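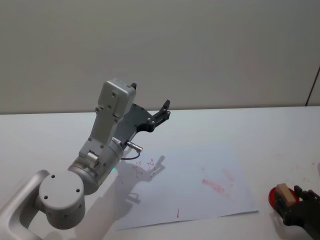
Worktable Room – Inspection Checklist with Comments

Site: Dranow building, room 336
Form supplied by: Minum
Date of check: Sep 20, 2022

1. Tabletop level and stable
Pass, I suppose. The form asks for "level" and gives no tolerance. I leaned on each corner and nothing rocked. Whether that counts as level is a matter for whoever wrote the form.

2. Tabletop surface clean
Pass with comment. White shows everything, including a few faint red dots near the right edge. One sheet of white paper, marked and smeared in red, was lying flat on it, set at a slight angle. The form has no line for paper left on a table, and I am not going to mark a room down for one sheet.

3. Wall behind table sound
Pass with comment. Pale gray, smooth, nothing hung on it. Toward the right there is a thin dark line running down at a slant to the table. Could be a cable, could be a seam between panels. Last year's sheet says "wall OK" and does not mention it, which makes me wonder how close anyone stood. Find out which it is before the next check. If it is a cable, it needs clipping.

4. Lighting adequate for paper work
Pass, barely worth the name. The light comes from above and anything held over the sheet throws a soft shadow across it. Pellegrini's fit-out notes call this "shadow-free task lighting." I would like to know what they tested it with. Reading is fine. I would not want to trim to a pencil line under it.

5. Edges and corners
Pass. Ran a cloth along the edges and it did not snag. The corner guards ordered from Ikero (part 679, pack of 4) were still in their bag in the cupboard, so they are protecting the cupboard.

6. Walkway clear
Fail. The form wants a clear path from door to table. A stool and two cartons were standing in it. I was told they are "usually not there" – they were there last time too. Move them and keep them moved.

7. Fire extinguisher in date
Pass. Tag is good until November. Somebody should book the service now, given how long the last one took.

8. Previous actions closed
Of 6 items on the old list, I could confirm four. The other two are ticked with no initials and no note of what was done. I have reopened both.

Result: usable, with items 3, 6 and 8 outstanding. Do not file this as a clean pass.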